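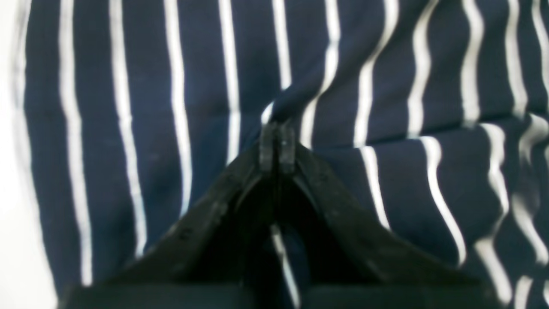
Is the old photo gallery going away when we switch to the new Clinbridge release?
Your albums stay put, and the old gallery stays readable until the end of May. After that you'll still have your pictures, but you'll be looking at them in the new viewer.

I'm putting that at the top because it was the first thing asked and the last thing asked, and it came up twice in the middle. Now the rest of the minutes.

Clinbridge User Group, regular meeting
Monday, October 3, 2022
Minutes typed up by me, Ragnvald Myklebust, from notes I can mostly read

We started late because the projector wouldn't talk to my laptop, and then it would, and then it showed everybody my inbox for a while. Sorry about that. The minutes of the last meeting were approved with one fix: I'd written that the mail import drops attachments, and what it drops is the names of attachments. The files come across fine, they just all end up called "document." Fixed in the copy on the group page.

1. The new release

I went through what's in it, with help from the people who have been on the preview since summer. The big changes are the gallery, the sync tool (now called Ulidgate, and it's a separate download, which I grumbled about) and the calendar, which finally lets you see two accounts side by side. I love the calendar! I said so at some length and was asked to move on.

The gallery got a cooler reception. It looks nice, and searching by date is much quicker, but the tagging panel has moved to a menu inside a menu, and if you tag as much as I do that's a lot of extra clicking. Moen has already posted a keyboard shortcut for it on the group page, so go look there before you write to me about it.

We also talked about whether you need to upgrade right away. You don't. The old version keeps getting security fixes for now, and if you have a setup that works and you're happy with it, there's no harm in waiting for the first round of patches. I upgraded my own desktop on day one, of course, and spent an evening putting my folders back in order.

2. Ulidgate and how much it holds

This took up most of the meeting. The free plan covers 2 devices, and anything past that goes on the paid plan. Several of us have a desktop, a laptop and a phone, so you can see where that went.

I tried it at home with my own picture folder, 1,040 files, and left it running overnight. In the morning they were all there except a handful with a question mark in the file name, which it skips without telling you. I only found out by comparing the two folders. There is a log, it's just buried under Settings, then Advanced, then History, and I'd really like that to be a pop-up instead. 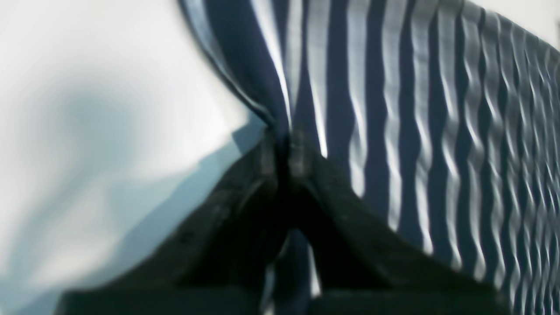
The other thing I noticed on that run is that it sends the smallest files first. So if you have a few long videos in the folder, the progress bar shoots up to nearly full and then sits there, and you think it's frozen. Leave it alone! I stopped mine and restarted it the first time, and it began checking the whole folder again from the top.

There was a question about pausing it during work hours. You can set quiet hours on the desktop version, and the phone version only has a switch for "Wi-Fi only." I promised to ask the support desk whether quiet hours are coming to the phone too.

We then got into whether sync counts as a backup, and I want the answer in the minutes in plain words: if you delete a file on one machine, it goes away on the other one. There's a recycle folder, but it empties itself. Keep a separate copy on an external drive. I know I say this every meeting.

3. The shared group folder

Our shared folder on Enska is close to full again. The limit is 200 files for a group our size, and we keep bumping into it with old screenshots. Agreed that everything from before the last release gets moved to my external drive and deleted from the folder. If you have something in there you still want, take it out in the next couple of weeks. I'll post a reminder, and then I'll post another one, and then I'm deleting.

We also agreed to stop putting installers in there. They go out of date, and one of them had been sitting there so long that it wouldn't even open on a current machine (mine, I uploaded it). Links to the download page from now on.

Somebody suggested moving the whole thing into Ulidgate instead of Enska. I'm not against it, but it would mean all of us making new accounts, and I remember how long that took last time. Put off to the next meeting.

4. Movie tool

Short item. The movie tool isn't in the new bundle at all. You can keep the old one installed next to it and they don't fight, at least on the machines we've tried. I made a slideshow with 100 photos in it as a test, with music, and it saved without a crash, which beats the version before. The titles still come out with odd spacing if you pick one of the fancier fonts. Use a plain one. 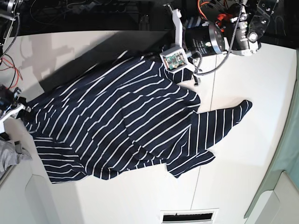
Moen wasn't convinced, and argued that a program that no longer gets updates shouldn't be on any machine that also does your banking, and that we ought to be looking for a replacement now, while there's time to try a few. I had to admit that's fair. I'm attached to the old thing and I know where all the buttons are. We left it that I'd bring a short list of free editors next time and that anyone with a favorite should send it to me.

5. Things people are doing

Me: ask support about quiet hours on the phone, and about the question mark business. Clear out the Enska folder. List of movie editors.
Moen: write up the tagging shortcut as a proper page with the steps for both keyboards.
Everyone: check that you know your own password before upgrading. The installer signs you out, and password reset took me around 2 hours because the email went to an address I'd stopped using.

6. Anything else

A request for a session on mail rules, which got a lot of nods, so I'll put it first on the next agenda. Also a request that I bring a different laptop. Noted.

Next meeting is the usual place and time. If the side door is locked, come in through the front.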